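Sorting and storing mixed chopsticks
6 April notes, revised May 6, 2018, by Radwa Ragab

Mixed chopsticks are easier to pair on a table than in a drawer. Work on a cloth, which stops them rolling, and clear a space wide enough to lay every stick flat.

1. Lay the sticks side by side, thin tips pointing away from you. Leave a finger's width between them. Small spoons that share the same drawer can go in the row for now.

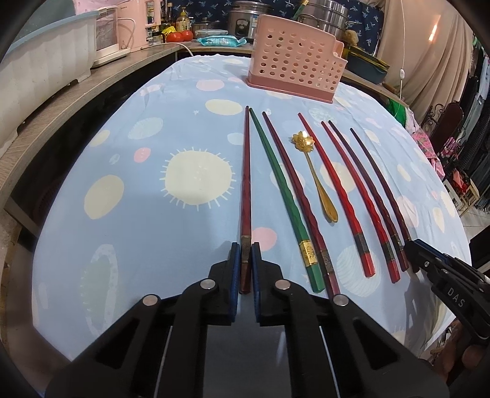
2. Compare the thick ends first. Body colour is a poor guide, as reds and purples from different sets look alike under a warm lamp. Check the band, then the pattern, then whether the upper section is plain or twisted.

3. Stand each likely pair on end and compare lengths. A difference of 5 mm is enough to make a pair awkward to use.

4. Inspect lacquered tips for chips. Plain wooden sticks with a rough tip can be rubbed with 400 grit paper, finishing with 1000. Do not sand lacquer.

5. Wash, dry flat on a towel, and store tips up in a tall pot. Keep unmatched sticks in a separate bag for a month before discarding them.
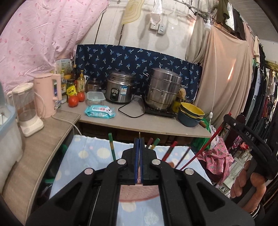 Green, red and dark brown sticks at the table, with the kettle and blender on the counter behind.

Comments (3)

Iman Belhaj
Does step 4 apply to bamboo?

Radwa Ragab
Yes, if unlacquered. Use light pressure.

filali326
I tie each pair with cotton thread before it goes in the pot. Saves repeating step 2.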